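Genowefa Borkowska
October 9, 2019

1/ Notes from the student manipulation project, week two of the cloth unit. The task is single-garment pickup: get hold of one piece of fabric, lift it, put it down somewhere else. Code name in the repo is Nenik. I'm writing this up as I go so the report is less painful later.

2/ Rigid objects were the first unit and they spoiled us. A block has a pose. You estimate it, plan to it, close the fingers. Cloth has no pose in any useful sense, so the whole first half of our pipeline had to come out.

3/ Wrist view, green fabric, one with the cloth filling the view and one with the fingers in it.

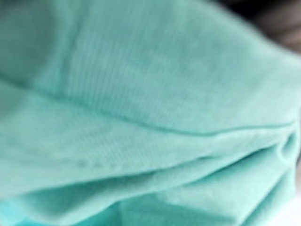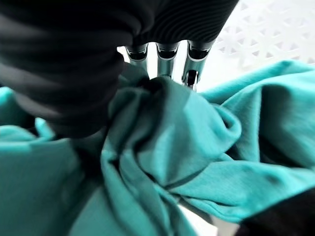 4/ Deirdre Mac Suibhne replied that we should stop picking grasp points from color images altogether and go by depth, on the grounds that a ridge is a ridge whatever the dye lot.

5/ Fair, and we tried it. Depth works from the standoff position. Close in, our sensor drops below its minimum range and returns holes. So the current arrangement is depth to choose the ridge, color for the last part of the approach, and a force threshold to decide when to stop going down.

6/ On color close in: with a plain fabric at that distance the only things to track are seams, creases and the knit itself. The feature matcher likes knit far too much. It finds a great many matches, and a repeating texture lets it lock on one rib over from where it should be. The error is small per step and it adds up.

7/ Fix for that, for now: we blur before matching. It throws away the ribs and keeps the folds. Kobe Segers wrote the filter and picked the kernel size by trying values until the drift went down. The report will say "selected empirically."

8/ Dataset as of this morning: 3520 wrist frames from 123 attempts. 700 frames have hand-drawn fold labels. Labeling is split among the four of us and we do not agree with each other about where a fold ends.

9/ On disagreement. We had 2 people label the same batch without talking. They matched well on sharp creases and badly on soft ones. The rule is now: label the ridge line only, stop where the shading stops changing, and leave it blank if you have to argue for it.

10/ Grasp strategy. Version one closed on the highest point. The highest point on a crumpled garment is often a wide dome, and fingers slide over a dome. Version two looks for a ridge narrow enough to fit between the fingers and lines up across it.

11/ If there is no such ridge, version two makes one: fingers down, press lightly, drag inward, then close. Barbara Czarnecka calls this the scrunch and the function name is now scrunch(). I lost the vote on gather_local().

12/ Press force matters more than drag distance. Too light and the fingers skate. Too heavy and they reach the support surface, friction goes up, and the controller reports a firm hold on something that is not cloth. We log contact force on all fingers, but only two of the channels are calibrated so far.

13/ Failure categories in the log, in case another team wants to use the same ones:
miss – fingers closed with no cloth
slip – cloth held, then lost during the lift
double – more than one garment came up
drag – garment held, but it pulled its neighbors along
unclear – reviewer could not decide from the video

14/ "Double" is the one we can't detect from the wrist. A second layer under the first looks like a fold of the first. Gobnait Fitzgerald is trying weight: lift, wait for the swing to settle, read the arm torque, compare against the garment table. The waiting is slow. She is testing whether the first part of the swing carries enough information to skip the rest.

15/ Question from the comments about simulation. We use Madon for motion planning and collision checks. Its cloth is stiff in a way ours isn't, so we don't tune force limits in it. Anything with contact gets tuned on the hardware at low speed.

16/ Question about success rate. I'm not posting one yet. Attempts up to now mix two grasp versions and at least three force settings, and a single percentage across all that would mean nothing. There will be a fixed test set, one version, one setting, and then a number.

17/ Things on the list before the demo:
calibrate the remaining force channels
freeze the label rules
rerun the blur comparison with a patterned fabric
write the recovery behavior for slip (currently it goes home and starts over)
move the logs off the Szewczyk share, which is nearly full

18/ Recovery is the piece I most want to get right. After a slip the cloth usually lands with a new ridge close to where the fingers let go. Going all the way home and rescanning wastes that. Plan is to back off a short distance, take one depth image, and retry once before giving up.

19/ Code stays private until grading is done, per the course rules. The label format is plain text and I can share it now – message me if you want it.

20/ Next update after the patterned fabric run. Kobe expects the blur to make that one worse. I have it down as no change.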